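Subject: Re: [dullden-alumni] Questions about the book grant and the change of hall

Hello all,

Answers to the message from the list are below. I have left the original in so that people who deleted it can see what was asked. I am answering as list secretary, and where something hasn't been settled yet I say so.

On 11/3/22, a list member wrote:

> I read the notice about the book grant twice and still have questions.
> The notice says "recent graduates of Dullden" but doesn't say how
> recent. My niece finished two years ago, went to work, and is starting
> a trade program in January. Can she apply or is it only for this
> year's class?
>
> Also, last year the money was one award and now it looks like
> several smaller ones. Who decided that? I don't remember a vote.
>
> And why has the winter supper moved to Šimkus Hall? It has always
> been in the school cafeteria. Some of us don't drive at night and the
> school is on the bus line.
>
> Last thing, the form wants a letter from a teacher. If you have been
> out of school a while that is hard to get.

Taking these in order.

Who can apply. Anyone who graduated from Dullden in the last four years and is enrolled, or has been accepted, in a program that will start by the end of next summer. That includes trade programs, apprenticeships with a classroom part, and two-year colleges. So yes, your niece can apply. The notice should have said this. It was cut down to fit on the postcard and the sentence about years was dropped. The full wording is on the form itself, on the back.

The amount. Last year there was one award of $700. This year there is the same $700 award and 10 smaller ones of $70 each for books or supplies. The smaller ones are paid out of what was left from the reunion weekend and the sale of the old choir robes. The large award has not been cut. I can see how the postcard gave that idea, because it listed the small grants first.

The vote. There was one, at the spring meeting, and it is in the minutes that went out to this list afterward. It passed with one against. If you joined the list after that, write to me off-list and I will forward the minutes. I would also say that turnout at the spring meeting was poor, and anyone who wants to reopen the question can put it on the agenda for the next one. You need one other member to second it.

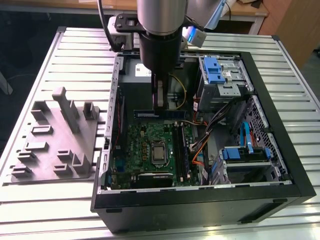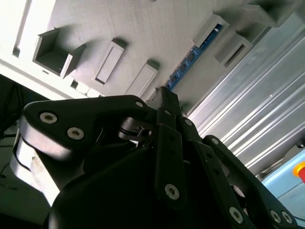
The supper. The school is replacing the cafeteria floor over the winter and can't promise us a date. We asked about the gym, but the gym is booked for basketball on every evening that would have worked. Šimkus Hall gave us the members' rate and lets us use the kitchen, and Miris Catering already knows the ovens there. It is for this year only as far as I know.

You are right about the bus. The line that passes the hall stops running early in the evening. We are putting together rides from the school parking lot, leaving half an hour before the doors open and returning when the supper ends. So far we have four cars. If you need a ride, reply to me with the number of people and whether anyone uses a walker or a chair. If you can drive, please tell me how many seats you have. I would like to have the list settled before Thanksgiving.

The letter. It does not have to come from a teacher. An employer, a coach, a pastor or a program instructor is fine, as long as it is someone who isn't related to the applicant. The form is an old one and still says "teacher" in the box. Just cross it out and write in who it is. Letters can be short. One page is plenty, and the readers have asked me to pass on that two pages does not help anyone's chances.

A few other things while I am writing:

Forms are due the last day of November. Paper forms can be left at the school office during office hours or at the front counter of Vetaso Printing, where there is a box with our name on it. Please do not leave them in the book return at the library. Two were left there last year and we only found out in February.

Supper tickets are being sold by mail and at the door – same price either way, but the caterer needs a head count, so mail is better. Children under school age eat free. If you ordered the meatless plate last year and want it again, you have to say so again. We don't keep that from year to year.

Class tables. If your class wants to sit together, one person from the class should write to me. I had three separate requests last year for the same class and ended up with three tables in different corners of the room.

The yearbooks. We are still missing several from the years right after the school merger. If you have a spare, or have one you would lend for scanning, bring it to the supper. They will be scanned and mailed back to you. Condition doesn't matter much, and writing in the margins is fine.

Address changes. The postcards that came back undelivered are in a shoebox on my desk and I am working through them. If you moved in the past year and did not get a postcard, you are probably in the box. Send me your new address, and your name at graduation if it was different.

Please reply to me directly about rides and tickets and not to the whole list. Replies about the grant rules can go to the list, as other people may have the same question.

List secretary
Dullden Alumni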